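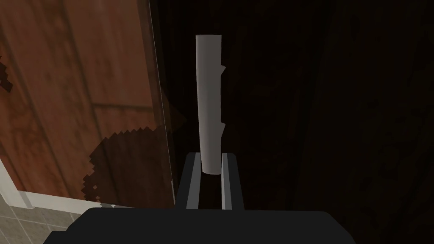

**Grip rules for a sim benchmark – do I need a fixed grasp height?**

I'm writing the house rules for our pick tests at Roren and can't settle where the fingers should close on long parts. Right now we allow anywhere. The gray cylinder is held right at its bottom end, leaning a little left, and our checker still calls that a valid grasp. Should it?

**Yuxi Cao**

I'd set a tilt limit and a hold time, and leave the height open. We use 12 degrees and 2 seconds – anything past that is a fail. Write down your friction value too, or no one can repeat your 500 runs!

**longhaul20**

Just grab the middle. Works for me.

**irton_dan**

Middle is fine until the part has stubs on one side like yours. I'd list no-grip zones per part.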